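Is it worth fixing up an old office tower in July, or do I just buy something?
Posted by Sutrisno Tambunan, Wednesday, 9:40 pm

My aunt's import business in Orarcombe closed its back office and I have inherited a desktop tower the weight of a small refrigerator. It has a hard drive, a fan that sounds like regret, and a sticker saying PROPERTY OF ACCOUNTS. I want it for email, recipes and the one tax program that refuses to live in a browser.

The Zernuver shop downtown quoted me 475 dollars to "refresh" it. For 879 they will sell me a new one. The man said both numbers in the same tone of voice, so I came here.

papercut_lou wrote:
475 is a lot of refreshing. Did they itemize it? Mine charged me for "thermal service" and I'm fairly sure that was a guy with a can of air.

Sutrisno Tambunan wrote:
It says drive, memory, labor, and "sundries." Sundries is the second biggest line.

ohm_sweet_ohm wrote:
Do it yourself. A solid state drive and another stick of memory, one evening. Those old office cases were built to be opened by people in a hurry. Look for blue plastic. If it's blue, somebody meant for you to touch it.

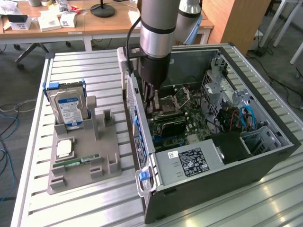
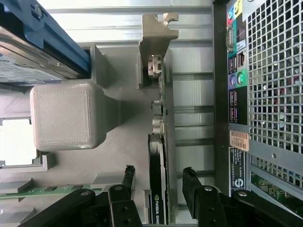

Orarcombe Repair Club, Desktops and Towers section

Blue latch in the first one, blue drive caddy with the hard drive still in it in the second. If yours is laid out anything like that, the drive swap is the easy part. Lay the tower on its side, unplug it first (I shouldn't have to say it, but I know who reads this section), and keep the screws in a cup you won't drink from.

marguerite88 wrote:
Going to disagree with Ohm, as is traditional. What processor is it? If it can't run a current operating system, he's putting a nice new drive in something he shouldn't be doing taxes on.

ohm_sweet_ohm wrote:
There are perfectly good free systems for old machines.

marguerite88 wrote:
And will the tax program run on one?

ohm_sweet_ohm wrote:
Recipes will.

dad_of_4 wrote:
I bought a Himetti desktop last year for 1,000 even and it has no room inside for anything. Lovely little box. When it dies I guess I'll use it as a coaster. I'd take the refrigerator.

papercut_lou wrote:
Try Rahman's on the hill before you spend 879. They sell off-lease towers out of the back and will tell you to your face if yours is junk. They told me, and I hadn't even brought the computer.

Sutrisno Tambunan wrote:
Okay, I opened it. There is blue plastic. There is also a business card from a carpet cleaner in there and enough dust to knit with. Processor turns out to be on the "not supported" list, so Marguerite wins that one.

marguerite88 wrote:
I'd like it noted.

ohm_sweet_ohm wrote:
Noted under protest. Pull the old drive before you get rid of it, it's got your aunt's accounts on it.

Sutrisno Tambunan wrote:
Going to Rahman's Saturday. Keeping the drive. Anybody want a carpet cleaner?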